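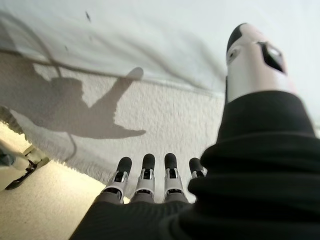
Figure 1. Wrist view, hand over the rug.

Projects > Robot Learning > Student Reports > Linby

Linby: Collecting Bed-Making Examples for Imitation Learning

1. Purpose
The Linby project set out to record examples of a two-handed robot handling bedding in a furnished bedroom. The examples are used to train Sepp, our policy network. Each example pairs wrist and head video with joint positions and a short text label.

2. Recording
An operator drove both arms remotely. Episodes began with the hands clear of the fabric and ended when the operator pressed a pedal. We recorded 1,590 episodes and kept 1,000 after review. Most rejected episodes had dropped video or a label that did not match the motion.

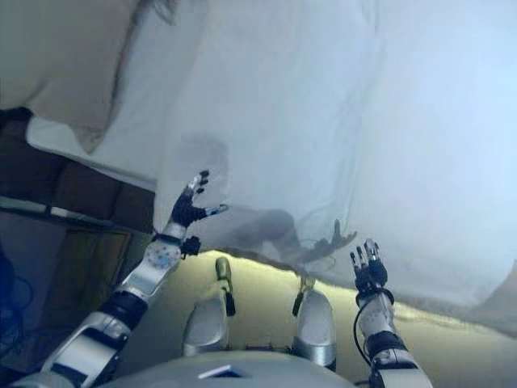
Figure 2. Head view, both hands raised under the sheet.

Work under a sheet was labelled separately. The fabric mostly hides the room from the head camera, and Sepp gave poor hand position estimates on these episodes when trained on head video alone.
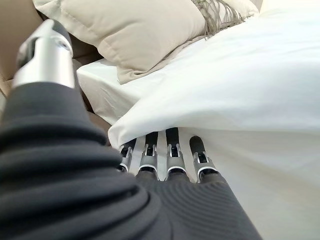
Stodow, Monday, July 10, 2023

Duvet episodes were split into 2 phases, insert and lift. The insert phase ends when the fingertips are under the folded edge. This point is hard to mark from video – the pads are dark and the cloth covers them – so we used motor current as a second signal. The two labellers disagreed on 37 episodes, which were left out of the test set.

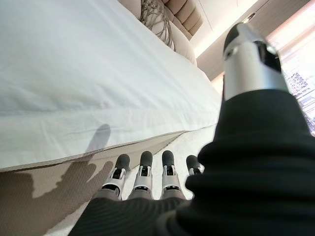
Lighting was the main source of variation we did not control. Sepp tended to treat dark regions on the bedding as part of the hand. Strong light beside the bed puts a finger-shaped shadow up the side of the sheet and across the beige base, and a simple brightness threshold cannot separate it from the real fingers. We added a shadow tag to the label format and trained again with the tagged episodes weighted higher.

3. Remaining work
The set covers one bedroom only. A second room should be recorded before any claim is made about general use.

Related reports
Grokilden: Storage Format for Robot Episodes
Sepp: Training Notes, March
Labelling Guide for Cloth Handling

Contact | Copyright Linby student project | Back to top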